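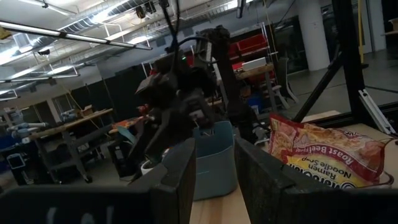

How many demonstrations should we throw out before training an imitation policy?

Posted by tallow_bench
Tags: imitation learning, data filtering, pick and place

We have 800 teleoperated demos of a grocery sorting task. Packets and snack bags start on a table and have to end up in the right bin. Two arms, wrist cameras, and a fixed camera over the table. Some of the demos are clean, some have missed grasps that get corrected, and a few end with something in the wrong bin. I trained on everything with the default Sornix settings and the policy hesitates a lot. It goes down, stops over the packet, backs up, and goes down again. A coworker wants to cut every demo that has a missed grasp in it. Is that the normal way to do it, or does it hurt more than it helps?

3 replies

kestrelworks
Cut the ones that end wrong and the ones where the operator sat still for a long time. Keep the missed grasps if the operator fixed them. Hesitation usually comes from pauses in the data. A policy that sees the arm parked above a packet for two seconds learns that parking there is part of the job.

We did this at Grovholm with a similar set. We started with the same number you have, 800, and kept 647 after filtering. The rules were simple:

Wrong final bin: out.
Arm still for more than 9 seconds in total: out.
Camera stream dropped: out.
Missed grasp, then recovered: stays in.
Missed grasp, operator gave up and moved to another item: out.

Then we trimmed still stretches out of the demos we kept, so the frames with no motion went away but the correction itself did not. Trimming did more for us than removing demos. We ran 24 trials per policy with the same starting layouts. The one trained with corrections left in recovered from bad grasps, and the one trained on clean demos only would close on air and carry nothing over to the bin. It had no data for that state.

Don't trim the pause while the gripper is closing. The arm is still there but the fingers aren't. If your filter only looks at joint positions of the arm it will eat those frames, and the policy will lift too early. Check the gripper channel separately.
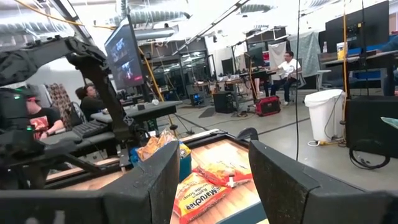
One more cause of hesitation is an ambiguous target, and no filter will find it by looking at motion. If your operators picked in any order they felt like, the policy gets two equally good answers for one view and averages them, or flips between them. Layouts where packets sit near each other are the worst. With a yellow ramen packet between the fingers and an orange-and-red one just beyond it, some operators will take the near one and some will reach past it. Write down a picking order before you collect any more. Ours was nearest to the gripper first, packets before chips. For old data, you can label each demo with the order used and train on the largest group, or pass the next target in as an input. We did the second one.

Also look at where your wrist cameras point. Ours see a good part of the room past the table, people at desks and all. I would crop or do random background augmentation before blaming the demos, especially if all your data came from one afternoon.
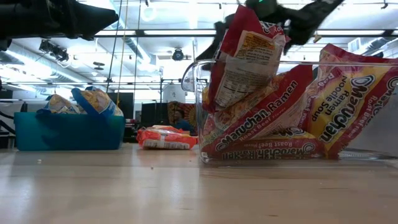

For the fixed camera we left the crop wider, so that both bins stayed in view. The release matters as much as the pick. Some operators lowered the packet into the bin and some let go above the rim, and that split showed up in the policy as a wobble at the end. If you see that, go back and pick one style. We labeled releases by hand in Jostlow. It was slow but we only had to do it once.

tallow_bench
Thanks. I checked, and the still time is bad. One operator pauses before every grasp. I'll trim first and retrain before I remove anything else. The gripper channel was not in our filter at all.

mo_dunnage
Just collect more data. We never filter anything and it works fine.

kestrelworks
It can, if the new demos are more consistent than the old ones. If the same operator pauses the same way you get more pauses. The Prokopenko filtering script has a still-time histogram per operator, so run that before booking more hours on the arms.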